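# About Levela

Small rooms, big breakfasts, walking distance to the lake.
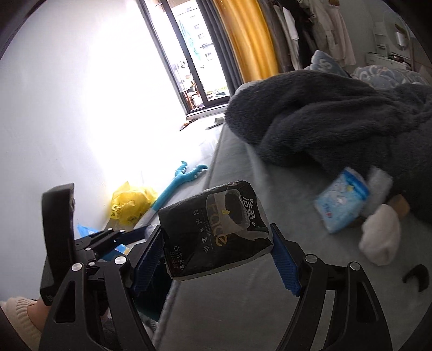
*A soft pack of Face tissues.*

Levela is a guesthouse. Two houses really, joined by a covered walkway, up the hill from the Pulach bus stop. Run by the same people who answer the phone. If it rings a long time we're doing rooms -- try again or send an email.

## How it started

Ülle Jõgi bought the front house when it was still a boarding house for railroad workers. Bad wiring, good roof. She rented out 3 rooms the first summer, to hikers mostly, and cooked on a two-burner stove in the hall. Hendrik Groen came as a guest, stayed a week, fixed the boiler, came back in April with his tools. He's been a partner in the business ever since and still does the boiler.

The back house came later. Used to be a bakery. The oven is still in there, behind the reading room, and no, it doesn't work, please don't put bags in it.

## Rooms

Doubles, twins, and two family rooms with a bunk. All of them have their own bathroom now, the last shared one is gone. Front house rooms look at the street and get morning sun. Back house is quieter, darker, better for sleeping late. Top floor has slanted ceilings so if you're tall ask for something lower down.

No elevator. We carry bags if you ask. Ground floor room 3 has a wide door and a walk-in shower, book it early.

Towels changed every other day, or when you leave them on the floor. Extra blankets in the closet. Hair dryers at the desk, irons too. Wifi is free, fine in the rooms, patchy in the garden.

## Breakfast

7 to 10, weekends until 11. Included in the price for everybody. Bread, eggs, oatmeal, cheese, whatever fruit is decent that week. Vesela Kolev runs the kitchen and makes the cheese pastries on weekends, get there before half past nine if you want one warm. Tell us the night before about allergies. Gluten-free bread is in the freezer, just ask.

Early bus? We'll leave a bag for you on the hall table. Sandwich, apple, something sweet.

We don't do dinner. Kļaviņa, down the hill on the left, does -- soups, fish, dumplings, closed Mondays. Say you're staying with us and they'll usually find a table.

## Getting here

Bus 192 from the main station, get off at Pulach, then uphill five minutes. Last one leaves the station a bit before midnight but check, they change it in the fall. By car, turn at the water tower, not at the church like some maps say. The church road is one way and its the wrong way.

Parking behind the back house, free, first come. Gate code is 2722 until the end of the season and then we change it. Close the gate after you please, the neighbor's goats come in.

Bikes can go in the shed. There's a pump and a few basic tools, put them back.

## Who's here

**Ülle Jõgi** -- owner, bookings, garden. Mornings mostly.

**Hendrik Groen** -- owner, repairs, airport pickups if arranged ahead.

**Vesela Kolev** -- kitchen.

**Aušra Kütt** -- front desk afternoons and evenings. Best person to ask about trails and swimming spots. Has walked the Endau loop more than the rest of us put together.

**Dzintra Kazlauskienė** -- rooms and laundry. If you left something behind she probably has it in the labeled box. We mail things back, you pay the postage.

In summer we take on a couple of students as well. Be patient with them the first week.

## Things people ask

Check-in from 3 pm, check-out by 11. You can leave bags either side of that, in the little room next to the desk.

Dogs yes, in the back house, small charge for cleaning. Cats we've never been asked about so let us know.

Kids welcome. One travel crib and one high chair, so reserve them.

Late arrival is OK, call ahead and Aušra will tell you how the key box works.

Cards or cash. Deposit is one night, refunded if you cancel a week before. After that we try to resell the room and if we do, you get it back.

Groups -- we can do the whole back house for family reunions, walking clubs and so on. Reading room included. Quiet in the garden after 10 though, people live next door.

Winter: closed for a few weeks after New Year for painting and repairs, dates go up on the bookings page once we know them ourselfs.

## Coming up

New mattresses in the front house, going in floor by floor. A second washing machine. Hendrik wants a sauna, Ülle wants a new fence first. Fence is ordered.

Page last updated 18/08/2026. Prices are on the bookings page, not here.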